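Kavby Wrist – Finger Pad and Camera Comparison

README for the trial set, April release

Overview

This set collects short grasp recordings made while we compared finger coverings and wrist camera settings on one arm. It has 1318 grasps in total. Each grasp is one attempt to close a two-finger gripper on one object and lift it 15 cm. The recordings were made to answer two questions for our own use: which covering to keep on the fingers, and how much of the object the wrist camera has to see for the grasp label to be usable. We are releasing the set because other groups with a similar setup asked for it.

It is not a training set for general manipulation. The range of objects is small and the lighting is whatever the room had.

Setup

The arm is a Salazar desktop arm, running the Floltine controller. The gripper is the stock two-finger one with the pads swapped between sessions. The camera sits at the wrist, looks forward between the fingers, and moves with the hand. Video is recorded at 30 frames per second, and exposure is automatic unless the session notes say otherwise.

Three coverings were tried:

- smooth: the rubber the fingers shipped with
- textured: a dark covering with a fine surface pattern
- foam: a soft strip glued over the smooth rubber

Only one covering was on the gripper in any session. The covering is given in the field "pad" and never changes inside a session folder.

What the recordings look like

Most recordings have three phases – approach, close, lift. During approach the object is usually in full view. During close it fills more and more of the picture, and for large objects the top and bottom leave the view before the fingers touch. The room stays visible to the sides, including people, furniture and cables. We did not crop or mask any of it apart from faces, which were blurred before release.

The big cylinders are the hardest case for the camera. A white cylinder between textured fingers takes up the middle half of the view, and there is very little on it for a tracker to hold on to beyond a few smudges, specks and thin scratches. Brightness also changes across the curve, gray on the left and a pale bluish white on the right, so a plain threshold will often put the edge in the wrong place.
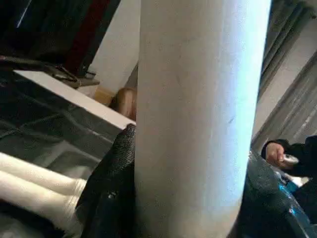 Labels

Each grasp has one row in grasps.csv. The fields are:

- grasp_id: number, unique across the set
- session: folder name
- pad: smooth, textured or foam
- object: name from objects.txt
- contact_frame: first frame where a finger touches the object
- result: held, slipped or missed
- view: full, partial or blocked

"view" is judged at the contact frame only. "Partial" means at least one end of the object is out of view. "Blocked" means a finger or something else covers the part being gripped.

Contact frames were marked by hand. On textured pads the fingertip is dark and grainy up close, and the marker sometimes had to go by the shadow on the object. Treat contact_frame as good to a few frames on those sessions.

Known problems

- Auto exposure hunts when a white object enters the view. We fixed the exposure in the later sessions, but did not redo the early ones.
- The foam strip came loose twice. Those sessions are kept and marked "pad_fault" in the notes.
- There are 400 grasps with the textured pads, fewer than with either of the others. Do not compare raw slip counts across pads without correcting for this.
- Gripper force was not logged. Floltine reports motor current, and that is included, but we have not calibrated it.

Files

The archive unpacks to one folder per session, with video, arm joint log and notes. The objects.txt file lists each object with its weight and widest measurement. A loader script is in the tools folder and needs only the standard Python install plus a video reader.

Use and contact

Free for research use. Please name the set as Kavby Wrist and give the release month. Errors in the labels can be reported through the Zostemora project page, with the grasp_id in the subject line.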